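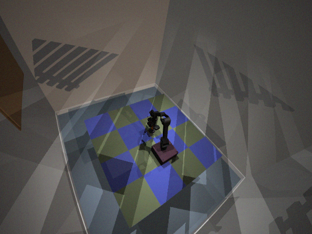 Section 4. Running the visitor demo (open day)

Search this guide Enter keyword Go

Last changed Mar 15, 2026 — B. Mottram. Replaces the October version. Bin any printouts of that one, the step order was wrong.

For whoever is on the demo desk at Jarkcombe. You need sections 1 and 2 done first (install, license). Section 3 only if you changed the arm model, which please don't the week of an open day.

4.1 What visitors get

A simulated pick and place, run in Murumance, on the big screen. One arm, one small orange object, the checkered floor. Visitor picks a square, arm goes there, arm puts the thing down. Two or three minutes each. Then the next person. No hardware moves at any point in this demo — say so when you start, people stand back from the screen otherwise and the ones behind can't see.

4.2 Before doors open

1. Power on the demo PC, then the screen. Screen second. If you do it the other way round the desktop comes up tiny and you have to log out.

2. Log in as "visitor". Not your own account.

3. Open Murumance. Wait for the room to finish loading. Shadows come in last, and until they do everything looks flat. Leave it alone till then.

4. File > Open > openday_floor. Check you have the blue and green squares and the arm on its maroon base. Plain gray floor means you opened the test file. Close, go again.

5. Set speed to 50. It's a percent. Default is 80, which is fine for us and too fast for anyone seeing it for the first time.

6. Press Home. Arm should fold over and settle with the gripper pointing down.

7. Run one full cycle yourself. Watch the whole thing, don't wander off for coffee.

8. Tick Lock Camera. Kids find the scroll wheel in seconds.

NOTE: Step 7 has to be a full cycle, pick AND place. A half cycle leaves the object attached to the gripper in memory and the first visitor gets an error box.

4.3 Running a turn

1. Press Reset. Object goes back to its start square.

2. Ask the visitor to choose a square. Any square they can point at. Blue or green makes no differnce to the arm, the colors are only there so people can say which one they mean.

3. Click the square. A target number shows in the side panel. Read it out, they like that.

4. Press Plan. Wait. Up to a few seconds.

5. If the panel says Plan OK, let the visitor press Run. The big key on the left of the keypad.

6. Talk while it moves. Suggested words in 4.4.

7. When the panel says Done, press Reset and call the next person.

CAUTION: Do not press Reset while the arm is moving. It freezes the planner and you have to reload the floor file, with a line of people watching.

CAUTION: Squares right beside the base are often refused. The arm can't fold tight enough. Panel says No Plan. Ask for a different square, don't retry the same one.

NOTE: Object slips out sometimes. Grip value too low, usually. Should read 200. Someone will have nudged it. Type it back in, hit Enter, Reset.

4.4 What to say

Keep it short. Seul-gi's version, which worked fine at Whitlock:

"This arm isn't real yet, it's a model of one. We try a move in here before we try it on a machine. You choose the square, the program works out how to bend each joint to get there."

Then stop and let them ask. Usual ones:

Why is the elbow up in the air like that — so the gripper can come straight down on the object. Coming in from the side knocks it over.

Does it see the object — in this demo no, the program hands it the position. The vision version is the Laluvon bench, next room, send them there.

Is it AI — planner is ordinary geometry. If they want more, Seul-gi So is on the Laluvon bench till lunch.

What's the grid for — naming places. Also makes it easy to judge distance on a flat screen.

Why are there light streaks everywhere — lighting in the simulated room. Light and shadow settings are in section 6 and we do not open section 6 on open day.

4.5 When it goes wrong

Panel says No Plan on every square: arm wasn't homed. Home, then Reset.

Arm moves but object stays put: the object has dropped slightly into the floor. Reset twice. Once is not enough, known bug.

Picture jerky: something else is running. Close the browser. Check nobody left a recording going, the log folder fills up fast — clear it if it's over 200 files.

Camera has flown off somewhere: untick Lock Camera, View > Default, tick Lock Camera again.

Screen black, PC still on: HDMI at the screen end. Push it in.

Whole program gone: reopen, start from step 3 of 4.2. Takes a couple of minutes. Send people next door meanwhile and tell them to come back.

4.6 Closing down

1. Finish the turn you're on. No new ones in the last ten minutes.

2. Press Home.

3. File > Close. It asks to save. Say NO. Saving writes over the start square and the next desk person has a bad morning.

4. Log out of "visitor". Screen off, PC off.

5. Write anything odd in the desk book, with the time and the square number if you have it. "Arm was weird" is no use to me.

Section 5 covers the Laluvon bench. Different login, diferent keypad, do not swap them over.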